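## Towels in fabric baskets

Square canvas baskets are good for hand towels and guest towels. They fit most open shelves and they don't scratch the paint. A few things we have learned from keeping them in two bathrooms:

- Measure the shelf before you buy, and leave a finger's width at each side. Canvas bulges when it is full.
- Wash new towels before they go in. They come up thicker, and you will get fewer to a basket than you expected.
- Dry them fully. A slightly damp towel at the bottom of a basket will smell by the end of the week.
- Turn the handles to the front so the basket can be pulled out with one hand.

Folding or rolling is mostly a matter of towel size. Thin towels can be folded in thirds lengthways, then in half, and stood on edge against the back of the basket. Thick ones are easier rolled. Start from the short end, keep the edges level and lay the roll with the loose end underneath.

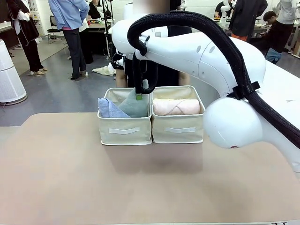 *Pale blue and sage green in the left basket, a rolled pink towel in the right.*

If standing towels slump, the basket is too wide for what is in it. Add another towel or push a rolled flannel down the side. Signe Lund uses a piece of stiff card as a divider, cut just lower than the rim, and that works too.

Put clean towels at the back and take from the front, otherwise the same two get used all year.

To clean the baskets, shake them out and wipe with a cloth and a little washing-up liquid. Don't put them in the machine unless the label says so. Ours went in once in May and the sides have never stood straight again. Stuff a wet basket with an old bath towel and let it dry away from the radiator.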